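Speaker notes: Small tools, small grips
Ye-rin Shim, Asalgate community hall, 2026-03-14

Slide 1. Title
Say hello, wait for the door to close. Mention that the handout is on the side table and has the reading list on the back.

Slide 2. Why I give this talk
I taught table manners to children at the Vumside after-school club for 6 years. Most of the questions came from parents. They wanted to know what age to start with chopsticks, and whether a child who holds them "wrong" should be corrected.
Short answer to give now: start when the child asks, and leave the grip alone for the first few months.

Slide 3. The survey
We sent out 1000 forms and asked adults how they learned. 378 came back. Go slowly here, people like to write the numbers down.
Most said they learned by copying someone at the table. Very few remembered a lesson.
Don't read out the whole chart. Point to the row on crossed sticks and move on.

Slide 4. The standard grip
Lower stick rests in the crook of the thumb and stays still. Upper stick is held like a pencil and does all the moving.
Ask the room to try it with two pens. Give them a full minute.
If someone says their hand hurts, tell them to loosen the thumb.

Slide 5. Length and material
Korean metal pairs are flat and heavier. Long cooking chopsticks are for the stove. For beginners I suggest plain wood with a rough tip, because lacquer slides.

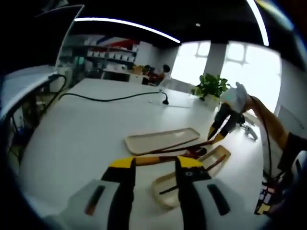
Beginners nearly always pinch too hard, and the food shoots across the plate. Practice on something light before moving to beans. A single wooden chopstick is fine for a first try at judging pressure, and the one on the slide is held level across two yellow tips. Have the learner lay one across two fingertips in the same way and keep it from rolling. Then hand over the second stick.

Slide 6. Questions
Likely ones: left-handed children (same grip, mirrored), training chopsticks with rings (fine for a few weeks), washing wood (by hand, dry standing up).
Thank Arken for the loan of the projector. Pens go back in the box by the door.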